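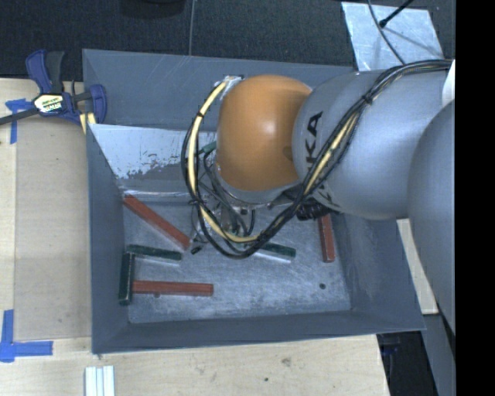
Drotard is the bin-picking planner maintained by the Larkia automation software group. This data card covers the Drotard Bin Set, release 2, which the group uses to tune and regress the segmentation, grasp ranking and motion planning stages of the planner. Each episode records attempts to remove long, narrow blocks from a deep metal bin with sloping walls. The shape of the bin matters to the planner as much as the blocks do: a block such as the red one lying along the right wall leaves the gripper an approach from one side only, and its upper end is hidden by the arm at the moment the fixed camera records it. Users who intend to train a detector on single images should read the section on occlusion first.

Contents

The release holds 1224 episodes, divided into training, validation and test portions. The division is by bin layout and not by episode, so that no starting layout appears in more than one portion. An episode begins when the planner requests its first image and ends when the operator or the planner closes the run.

Each episode directory contains the following:

color – fixed camera images, numbered in capture order
joints.csv – joint positions and velocities, one row per controller cycle
plan.json – every candidate grasp considered, with its score and the reason for any rejection
masks – block outlines, one file per labeled image
outcome.txt – a single word: removed, dropped, missed or aborted

Depth images are not included in this release. They remain available to members of the group through the internal Rolten store.

Intended use

The set supports three tasks: outlining red and green blocks against scuffed bare metal, ranking grasps from those outlines, and checking planned paths against the bin walls. It has also been used to compare planner versions by replay. In replay mode Drotard reads the recorded images and emits plans without moving any hardware.

The set is not suitable for estimating cycle times. Operators were permitted to pause between attempts, and the pauses have been left in the timestamps.

Occlusion and cable handling

The arm and its cables cover a considerable part of the bin during an approach. In many images the cable loop passes between the camera and the blocks, and a green block may appear as two separate regions on either side of it. The labels treat such regions as one block with one identifier. Detectors that assign a new identifier to each region will score poorly on the standard metric, and this is intended.

The cable bundle is modeled in the collision checker as a chain of capsules fixed to the wrist. The model is conservative. It does not represent slack, and it will reject some grasps close to the rear wall that an operator would consider safe. These rejections are recorded in plan.json under the code CABLE_NEAR and should not be counted as failures of the ranking stage.

Labeling

Outlines were drawn by hand under the direction of Yvette Kennedy, using the Carrier annotation tool. Two annotators worked on each image. Where their outlines differed beyond the agreed limit, Dragica Ionescu made the final decision, and the file header records this with the field "adjudicated".

Annotators were instructed to label only the visible part of a block and to leave hidden ends open. Pale edges belong to the block. Reflections on the bin walls do not. Scratches on the floor of the bin are sometimes mistaken for block edges by automatic tools, and for this reason no automatic pre-labeling was used on the test portion.

Baseline

The baseline configuration is supplied in configs/baseline.yaml. On the test portion it reaches 89 percent agreement with the hand-drawn outlines. Its highest-ranked grasp was judged acceptable in 74 percent of test layouts. Both values were obtained with the default camera calibration and the cable model enabled. Results obtained with the cable model disabled should be reported separately.

To reproduce these values, install the planner package, set DROTARD_DATA to the top directory of the release, and run:

drotard replay --config configs/baseline.yaml --split test
drotard score --run latest

The first command writes its plans to the runs directory. Existing runs are not overwritten.

Known issues

Camera calibration changed slightly in August, when the mount was adjusted. Episodes recorded before the change use calib_a.yaml and later ones use calib_b.yaml. The loader selects the correct file from the episode header – scripts that read the images directly must do this themselves.

A small group of episodes has gaps in joints.csv caused by a logging fault. They are listed in gaps.txt. They may be used for segmentation but should be excluded from any work on motion planning.

The outcome "missed" is applied both when the gripper closes on nothing and when it touches a block without holding it. A future release will separate the two cases.

Access and contact

The release may be used within Larkia and by partner sites that have signed the data agreement. Requests for access should be addressed to Yvette Kennedy. Errors in labels or calibration should be reported to Dragica Ionescu, with the episode number and the image number stated in the subject line.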